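Walk-through checklist, shared kitchen and serving counter, Zandale Hall
31/08/2022. Filled in by Pauline Penrose. Comments are mine and the form is the usual one.

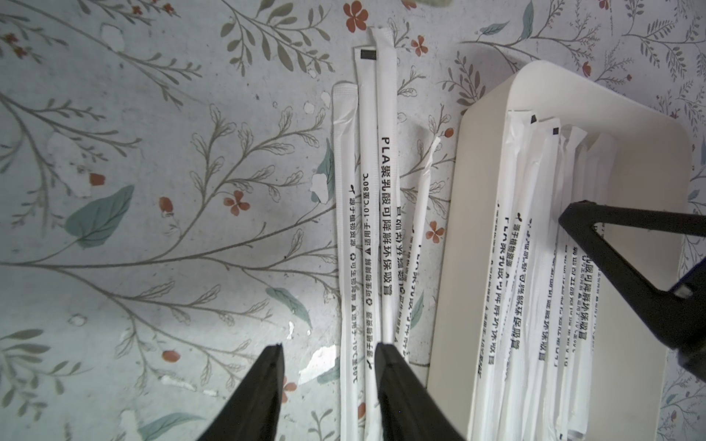 Most of what goes wrong in a shared kitchen goes wrong on surfaces people have stopped looking at. The form gives "work surfaces and table coverings" one line and a yes/no box, and for years the box has said yes. I don't see how. Food safety people have a simple test for a surface, which is whether you can wipe it and trust the wipe, and a floral print that has flaked down to white patches near the middle doesn't pass it for me, even if all that ever gets put on it is straws in paper wrappers. Marked FAIL. I expect to be told it's cosmetic.

1. Work surfaces intact and cleanable
FAIL. See above. The steel counter by the sink is fine. The chopping boards are scored deep enough to catch a fingernail and should go. Someone has written "OK till Xmas" on the back of one and didn't say which Christmas.

2. Single-use items stored covered and off the floor
PASS, with a grumble. Wrapped straws are kept wrapped, good, bar one torn open at the end. One wrapper says biodegradable, in Chinese, and has a temperature range printed on it, -10 to 80 degrees C. I have no quarrel with the temperature. "Biodegradable" I'd want to hear more about before it goes on our green policy poster, such as where, and how long it takes. Our trash goes to the same place whatever the wrapper says. Cups were stacked rim up with no cover. Turned them over myself.

3. Refrigerator at or below 40 F
PASS on the day. The dial thermometer on the door shelf read 38. The log sheet also says 38 for every single entry going back to May, in the same pen. I don't believe a refrigerator that never moves a degree, and I don't believe the sheet. Please write down what you read, when you read it.

4. Freezer
PASS. Solid, labeled, ice built up on the left wall. Two bags with no date on them thrown out.

5. Hand sink
FAIL. Soap present, paper towels present, hot water took 75 seconds to arrive. People will not stand there that long with a line at the counter, so in practice they wash in cold. The Prokopenko water heater was serviced in May and the service sticker says "satisfactory". Satisfactory to whom?

6. Dishwasher
Not tested. It was mid-cycle when I arrived and still mid-cycle when I left. If that's normal, it shouldn't be.

7. Fire extinguisher
PASS. Unit 2883, gauge in the green, pin and seal in place, tag current. It is hung behind the door, so when the door is open you can't see it. I have raised this before and was told everyone knows it's there. Everyone who knows it's there isn't the person I'm worried about.

8. Fire blanket
PASS. Pull tabs hanging free.

9. Exit route clear
FAIL. Fourteen folding chairs stacked in the back corridor, down to less than a door's width at the narrow end. They were gone when I came back from the boiler closet, which tells me somebody can move them when they want to.

10. Smoke and heat detectors
The form asks "tested?" and the panel book has a check mark. A check mark is a check mark. I pressed the button on the kitchen head and it sounded. The one in the corridor I couldn't reach without the stepladder, and the stepladder failed (see 11).

11. Stepladder
FAIL. One rubber foot missing. Tagged and put in the locked closet. Do not take it out to change "just one bulb".

12. Electrical
Kettle cord sound. Toaster crumb tray full, emptied. Extension cord running from the Flesier coffee machine under the mat: FAIL, same as last time. The maker's leaflet in the drawer says to plug it straight into a wall outlet. There is a wall outlet four feet away.

13. Cleaning chemicals
PASS, mostly. Locked, and away from food. One spray bottle has a hand-lettered "Kudus" label. Kudus makes a degreaser and a glass cleaner and I couldn't tell from the smell which this was. Emptied and binned. Refills go in the original bottle or they don't go in at all.

14. First aid box
FAIL. No burn dressings, in a kitchen. Plenty of triangular bandages.

15. Overall score
The form wants a percentage and last time it got 100. I've left it blank. I would sooner have the failed items fixed than averaged.

For action before the next booking: items 5, 9, 11 and 14. The table covering and the boards can go on the same purchase order. Item 12 costs nothing and needs one person to bend down.

Signed, P. Penrose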